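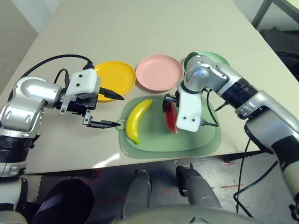 Toy fruit on a green cutting board, with three plates beyond it.

Home | Features | Working Life | Archive | Subscribe

The Long Reach of a Short Deed
Print this article | E-mail to a friend

The trouble with old mineral rights is that the people who sold them were so relaxed about it. In 1860 a farmer could part with half of what lay under his pasture for a mule and a promise, and describe the land as running from the creek to the big oak. The creek has moved. The oak is a parking lot.

Sorting this out is the daily work of Prendisach, a lease records shop on the second floor above a muffler place in Fatach. Its clients are small oil and gas operators who would like to know whom to pay before they drill. The answer is seldom one person. On the Goicoechea tract, a modest piece of scrub with one working well, the royalty is now split among 238 heirs, several of whom learned they owned anything when a check arrived for less than the stamp.

Operators find this maddening. The heirs, on the whole, are delighted – one framed the check.

Title work used to mean a courthouse basement and a strong back. Now much of it runs through Runero, a program that reads scanned deeds and draws the family tree. It is quick and tireless, and it once gave a sixteenth of a gas well to a notary. The office still keeps a step stool for the top shelf, where the index books live.

October is the busy season, when leases lapse and tempers follow. The file for one parcel was up to 1207 pages at last check, and the parcel is about 182 acres. A cousin in Oregon has just written in to say there was a second marriage.

We use cookies to remember your preferences. Accept | Manage settings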